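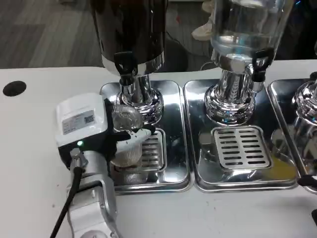 Notes for artist talk, November 2021
Margarida Barreto
12 shares | 3 comments

Start without the slides. Say thanks to Stuart Heywood for the invitation, then straight into the question he put on the poster, "What does the moving image know?" My short reply is that I don't think it knows anything, and I've been making video installations long enough to have tried asking.

SLIDE 1. Skirkaren, the long room.

This was the first piece I showed on more than one screen. Four projectors, a floor painted grey, a loop of my aunt folding bed linen. The wall text said it "interrogated the labour of the domestic". I wrote that wall text. I'd like to take it back. She was folding sheets, and I liked the way she snapped the corners.

Pause. Let them laugh if they're going to.

I want to talk about how much of our field runs on sentences like that one. A curator needs a paragraph, the artist supplies it, the reviewer repeats it, and three years later it turns up in a grant application as a finding. I've sat on the panel side too. We read 80 applications over a weekend in January and I could not have told you, by Sunday night, which artist was "unsettling the archive" and which one was "activating" it.

SLIDE 2. Kamonchanok Ruangrit, Mukanon, two stills.

Be fair to this work, because I like it a lot. Kamonchanok films people waiting: at a counter, on a step, beside a parked car. She told me she edits by cutting whatever she'd planned. The catalogue says the viewer "becomes complicit in duration". Did anyone here feel complicit? I felt my knees. I stayed for the whole loop anyway, and I think the staying is worth more discussion than the complicity.

(If time is short, skip to slide 4.)

SLIDE 3. Attendance sheet from the Dlamini show.

The gallery recorded 704 visitors and was very pleased. My doubt is about what was recorded. The counter was at the street door, and you went through the same door to get to the toilets. I asked whether we could find out how long people stood in front of the work and was told that it wasn't a helpful measure. Maybe it isn't. I'd still like to know.

Don't get stuck here. Last time I spent ten minutes on the toilets.

SLIDE 4. Flillotix, installation view.

The piece I get asked about most, and the one I'm least sure of. It's a single channel work shown on a mirror, so you see yourself in the dark parts of the picture. Pichit Limsakul built the mount and argued with me about the mirror from the first day. His view was that people would fix their hair. They did fix their hair. I said at the time that this was part of the work, and I want to say tonight that it wasn't. It became part of the work after the opening, when I needed it to be.

Read out Somkiat Thepsuriya's comment from the visitors' book: "Good colour. Too long. Bench?" Best review I've had. We put in a bench.

SLIDE 5. Black.

What I'd ask of the students in the room. Write down what you wanted before you start editing, and keep the page. When someone offers you a reading of your work that's cleverer than yours, be polite and wait a week. Be suspicious of three channels when you've got the footage for one. I have 300 hours of tape in a cupboard at home and most of it was shot because I'd already hired the camera.

On the new work: it's small, it has a sound problem, and I don't have a paragraph for it yet. Play the clip, ninety seconds, house lights down. Check the left speaker beforehand.

Questions. If Stuart asks about the poster again, hand it back to him and let him go first.

Like (26) | Share (12) | Comments (3)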